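Hallivow clothes swap returns in March, and the sorting has started

If you've been hanging on to a bag of clothes since Christmas, I've got good news for you. The Hallivow clothes swap is back in March, at the old Paredes shop on Kornen Street, and this time it's getting two rooms instead of one (hooray, because last year I spent most of my visit wedged behind a coat rail).

I popped in on my lunch break to see how the sorting was going and ended up staying until nearly 4pm. Asmaa Benkirane, who started the swap, put me straight to work folding jumpers. She tells me 522 pieces changed hands last time, and she'd like to beat that. "People bring lovely things," she said. "They just bring them in a terrible muddle."

So there's a new system! Clothes are being sorted by colour first and by size later, which sounded back to front to me until I tried it. Pale things go together, dark things go together, and anything bright waits its turn on the table. Asmaa reckons it's much quicker to spot a stain on a cream top when it's sitting with other cream tops, and I have to say I found two in my first ten minutes.

You can bring up to four items each to swap, plus as many children's clothes as you like. Please wash everything first, and do check the pockets. Jolán Bognár, who is looking after mending, has already turned up a door key and a very old bus ticket to Lidanlow (the key is behind the counter if it's yours). She'll have her sewing machine set up in the back room on the day and will do buttons and simple hems while you wait, for whatever you can spare. Zips she'll look at, but she's making no promises.

What they're short of is men's trousers and anything warm for teenagers. What they've got plenty of is scarves, so maybe keep yours at home this year unless it's really special.

Drop-off is at the side door on Kornen Street, any morning before noon. Doors open for the swap itself at 10am, and it's free to get in. I'll be the one by the kettle, trying not to take home more than I brought.

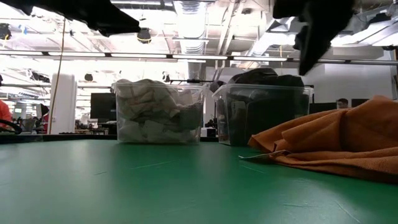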